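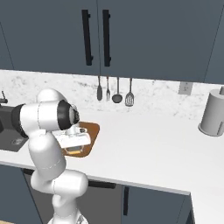

Zuletzt geändert: Oktober, 16:40 Uhr

Prüfliste Küchenzelle, Simulationspaket Kernlow (Anbieter: Pevex)
Geprüft von: Nuwan Dewan
Prüfumfang: Szene »Küche mit Schneidbrett«, ein Arm, ein Greifer
Simulierte Schritte im Prüflauf: 2.171

1. Szene lädt ohne Fehlermeldung
OK. Läuft auf Anhieb, auch auf dem alten Rechner im Nebenraum. Das hatte ich ehrlich gesagt anders erwartet!

2. Arm erreicht das Schneidbrett, ohne die Oberschränke zu berühren
OK. Zwischen Ellbogen und Schrankfront bleibt genug Luft. Richtig schön gelöst, die Bahnplanung weicht früh aus und ruckelt nicht.

3. Abstand zu den hängenden Küchenhelfern an der Rückwand
OK mit Hinweis. Spatel, Gabel und Schöpfkelle sind als Hindernisse angelegt, der Schlitzwender war es im ersten Lauf nicht. Von Hand nachgetragen, danach sauber. Bitte an Pevex melden.

4. Greifer senkrecht über dem Ablagepunkt
OK. Das flache weiße Teil wird mit leichter Schräglage geführt, Toleranz auf 2 Grad gestellt.

5. Durchdringung von Objekten (Brett, Arbeitsplatte, Kleinteil)
Offen. Das kleine durchscheinende Teil auf dem Brett wird von oben schlecht erfasst, wenn das weiße darüber ist. Zweite virtuelle Kamera von der Seite anlegen, dann Punkt wiederholen.

6. Sperrzone Spüle und Armatur
OK. Der Unterarm darf über das Becken schwenken, der Greifer nicht. Die Zone lässt sich mit der Maus ziehen, das macht wirklich Spaß.

7. Not-Halt in der Simulation
OK. Bei Schritt 837 und nochmals bei Schritt 954 ausgelöst, beide Male Stillstand und ein lesbarer Eintrag im Protokoll.

8. Griffe der Unterschränke als Kollisionskörper
OK. Sogar die schwarzen Bügelgriffe sind sauber modelliert. Beim Paket von Zivitz mussten wir die noch selbst bauen.

9. Wiederanlauf nach Halt
Nicht geprüft. Dafür fehlt uns noch die Freigabe von Lockyer für das Steuerungsmodul.

Bemerkung: Für die Vorprüfung von Bewegungsabläufen würde ich das Paket sofort nehmen. Die Abnahme an der echten Zelle ersetzt es nicht, Kräfte und Quetschstellen müssen dort gemessen werden. Punkt 5 und 9 trage ich nach.

N. Dewan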